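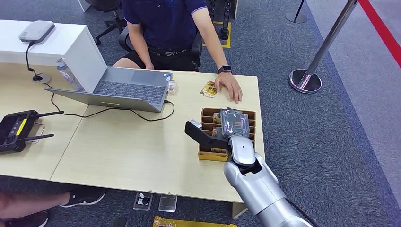
Chapter 3
Blocking: What Water Does for Wool

Pick up a sweater sleeve that has just come off the needles and it will probably look a little sad. The edges curl, the stitches lean every which way, and the lace you worked so hard on is scrunched up like a paper bag. Now soak it, squeeze it, pin it out and come back the next day. I have been knitting since I was a kid and I still get a thrill out of this part!

Blocking is the name for wetting or steaming a piece of knitting and letting it dry in the shape you want. Plenty of knitters skip it. They sew up the pieces, pull the sweater on, and wonder why the side seams ripple. If you take one habit away from this book, I would love it to be this one.

In Chapter 2 you knitted a set of practice squares in three stitches: stockinette, garter and a simple eyelet lace. Get them out again, along with the notes you made on their size, and leave one of each kind unblocked so you have something to compare the others with.

What happens inside the yarn

A wool fiber is made mostly of a protein called keratin, the same stuff as your own hair. The long chains in that protein are held to one another by links of several kinds. Some of these links, the hydrogen bonds, are weak, and water loosens them. When the fiber is wet it can be eased into a new position, and when it dries the bonds form again and hold it there. Anyone who has slept on wet hair knows how well this works (and how hard it is to argue with at breakfast).

The other links are tougher and stay put through an ordinary soak, so a blocked shawl will slowly relax with wear and will need blocking again after its next wash.
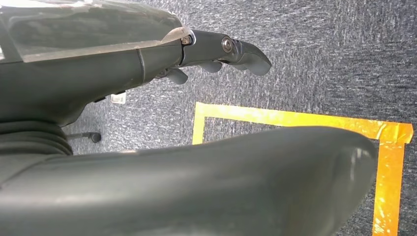

Other fibers behave in their own ways. Cotton takes up plenty of water but has none of wool's springiness, so it flattens nicely and then tends to sag. Acrylic hardly notices a cold soak. It does respond to steam, sometimes far too well: overheat it and the fabric goes limp for good, a result knitters call "killing" the yarn. Silk grows when wet and should be lifted with both hands. Blends fall somewhere in between, and a swatch will tell you more than the label can.

The shawl that grew

When Paloma Lyons first knitted the Bullora shawl, the project you will meet at the end of this chapter, she used a springy two-ply wool called Imirero and cast on 300 stitches. Off the needles it would barely cover her shoulders. She almost ripped it out. After a long soak and a great many pins it measured 80 inches from tip to tip, and the little leaf shapes along the border had opened so clearly that you could see daylight through every one. Her notes are reprinted in full on the pattern page, crossings-out and all, and they are a joy to read.

In this chapter you will

Wet block a square, steam block a square, and compare both with the one you left alone.
Learn to set out pins and wires for straight edges, curves and points.
Work out how much a finished piece will grow from the growth of its swatch.
Block the Bridano hat over a plate without flattening its ribbing.

Words to know

Wet blocking: soaking the knitting fully before shaping it.
Steam blocking: shaping the knitting dry and passing steam over it, with the iron held clear of the fabric.
Bloom: the way a yarn fluffs out and fills the gaps between stitches after washing.
Memory: how strongly a fiber tries to return to its earlier shape.

3.1 Getting ready

Fill a basin with cool water and add a small squirt of wool wash. Lay your first stockinette square on the surface and press it under with your palm until the bubbles stop coming up. Dry wool is full of air, and it takes longer to get wet than you might expect, so give it twenty minutes and use the time to measure the second square across its middle, away from the curling edges.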